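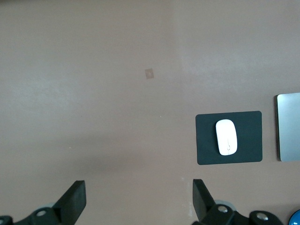

Lev Ostapchuk has been renting out scaffolding and small site machinery for most of his working life, and he still lights up when the talk turns to plate compactors. "People walk right past them to look at the excavators," he says. "But a patio that sinks? That's a compactor story, every time!"

He runs the rental yard at Bindeo, and September is his busiest month. Everyone wants their driveways and footings finished before the ground gets soft. The question he hears most is which machine to take, and he answers it with another one — what are you standing on?

"Gravel and sand, take a plate. Clay, take a rammer. I have had customers argue with me for half an hour and then call from the site to say okay, Lev, bring the rammer."

He is just as cheerful about weight. A 90 kg plate suits most garden paths, he says, and you can get it into a van with a ramp and a friend. The 500 kg reversible is a different animal, and he won't let it leave without a walk-through first.
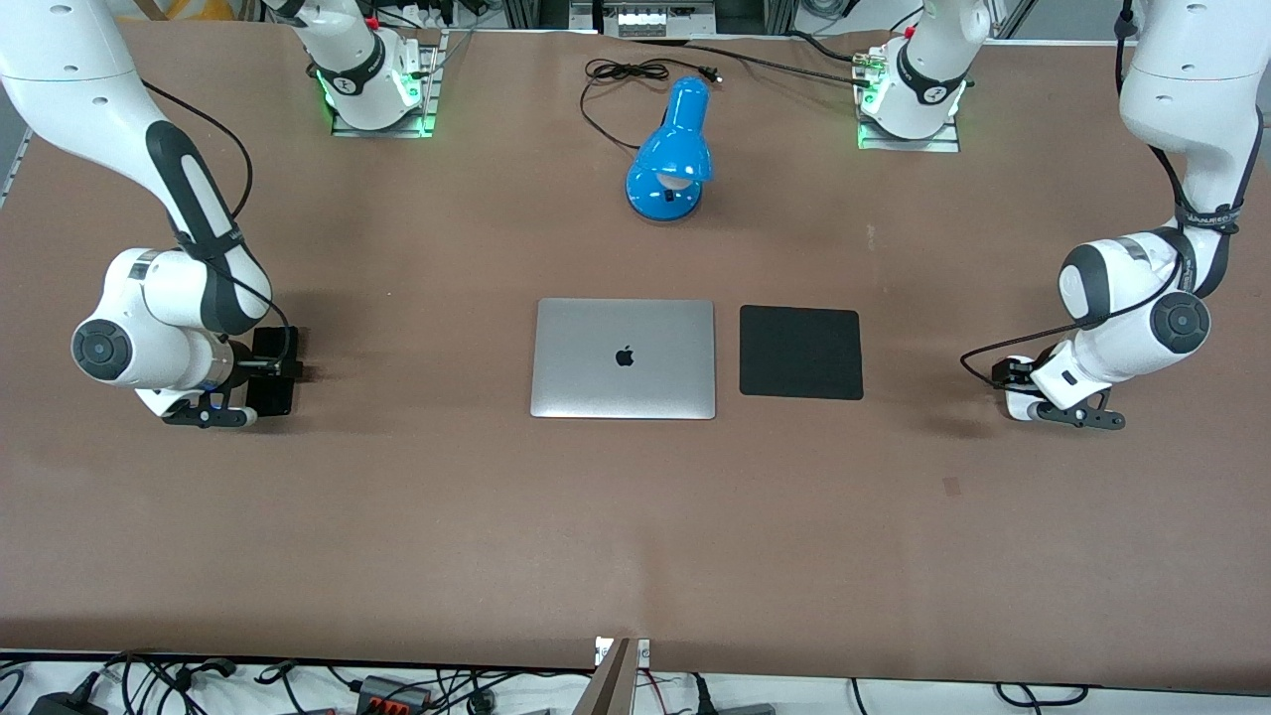 Renting or buying comes down to how often the thing gets used, and Ostapchuk has strong feelings here. "Two jobs a year? Rent it, please! Let me worry about the oil." For crews who do buy, he wants them to think about where the machine gets serviced. He likes a bench with brown paper spread over the top, where a dropped washer shows up right away and the mess rolls up at the end of the day. His own mechanics go through filters, belts and engine mounts that way after every long rental.

And his favorite sound? He doesn't need to think. "When the plate changes its note on the last pass — that ring. Then you know the ground is ready, and you can go have your lunch."

Recent articles
Flitbridge opens second trailer yard
Choosing a mixer for small pours
Ezzat on trench safety for beginners
Purkomine: a visit to the gravel pit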